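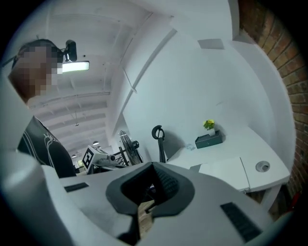
Pendant lights in a long room with a beamed ceiling

We've just taken over a long narrow room in Stastville with a white ceiling, beams and joists all the way to the back, and a brown wood floor. There's a bright rectangular fixture up front, then a couple of pendants way down toward the far end, and by late afternoon the middle feels gloomy to me. I'd love to add another pendant or two, but the conduit is all out in the open and I'm worried it'll end up looking like a hardware store up there! Do I hang them from the beams or from the ceiling between them? And how low is too low?
Ankica Angelovski

Welcome to the joys of an open ceiling, Ankica! We did ours last January and I fussed over it for weeks. Hang from the beams if you can, it's solid wood to screw into (well, ours was, do check yours) and the conduit can run along the side and get painted white with everything else. Over a table I like the shade 30 inches or so above the top, but where people walk you want to clear the tallest person you know, plus a hat. Try 700 lumen bulbs first and put them on a dimmer.
Edin Tomić

Just paint the conduit. Mine is 16 years old and I never notice it.
Yoga Pattinasarany

Please have an electrician look at what's already on that circuit before you buy anything, and ask whether the pendants can go on their own switch. I skipped that and had to pay for 2 visits.
Azra Kadrić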